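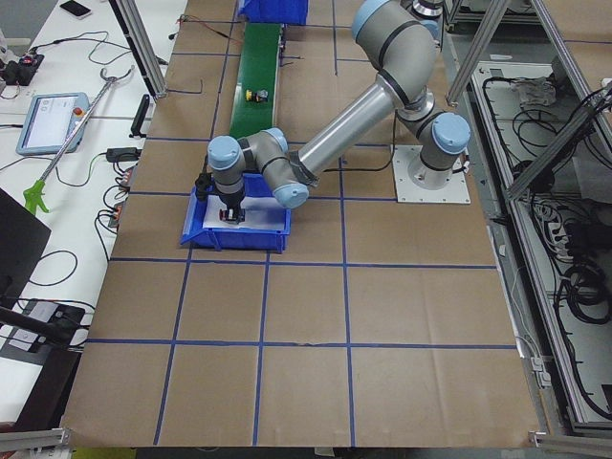
A sorting cell at our Trarnunside workshop: arm, bin, belt and a taped grid.

Home Our Work The Rulebook About Visit Contact

About Sturkik

Sturkik writes working rules for small robot cells, and then we work by them ourselves. We started at Trarnunside with a bench and a stack of paper forms, and we still get a real kick out of a well-written instruction (there are more of us than you'd think!). Our members are training schools, repair shops and small factories that want to run an arm safely without hiring a department to do it.

The big published safety standards matter a great deal and we point people to them every day. They are also long. A person starting a morning shift needs something shorter that fits the table in front of them, and that is the part we love writing. Our rulebook has 227 rules at the moment. Each one has been tried on a live bench before it goes in, and each one can be thrown out again if members find it gets in the way.

What we care about

Clear ground comes first. We like a work surface you can talk about, so we cover ours with plain paper and lay it out in squares with blue tape. When someone says "one square left of the bin," everyone in the room looks at the same spot. Tape is cheap, it can be moved in a minute, and you can write on the paper next to it.

Then there's the pendant. Our rule is that the person running the cell knows where the stop button is before the arm is powered, and says so out loud. New people find this a little silly for the first day. By the end of the week they are reminding us – we're delighted every time.

We also ask for one job at a time. If an arm is moving small parts between a belt and a bin, that is the job, and changes to the program wait until the arm is parked. Cells with two arms get a longer sheet, with a separate section on who may move which arm and when.

Wuvach, our belt checklist

Conveyors get less attention than arms, and we think they deserve more. Wuvach is a single page with 8 checks for small belts: the surface, the edges, the drive end, the guards, the wiring, the labels, the stop and the ground around it. It takes a few minutes with the power off. Members sent us 400 completed sheets in the first year, and the comments in the margins were so good that we rewrote half the page from them.
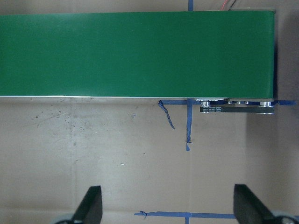 The green belt with nothing on it, rollers and drive plate at the right-hand end.

Two of the comments we hear most are about tape and labels. Floor and table markings should be replaced once the ends start to curl, and a label too small to read from where you stand should have its main points copied onto the cell sheet. Both are in the current version.

Rusu, the open logbook

Rusu is where members write down near misses, odd stops and small fixes. It holds 2,348 entries and anyone in a member shop can read all of them. We never publish the name of a shop without asking. The entries are plain and short, and we read every new one together on the first working morning of the month, with a lot of coffee.

Come and see us

We run open bench sessions at Trarnunside in May and again in the fall. Bring your own rules, especially the ones that annoy you – those make the best afternoons. Doors open at 9:30 a.m.

Recent from Sturkik
Wuvach: what changed in the new version
Writing a cell sheet for two arms
Choosing a square size for your grid
Reading Rusu entries with new staff

Contact Sturkik, Trarnunside | Copyright Sturkik | Back to top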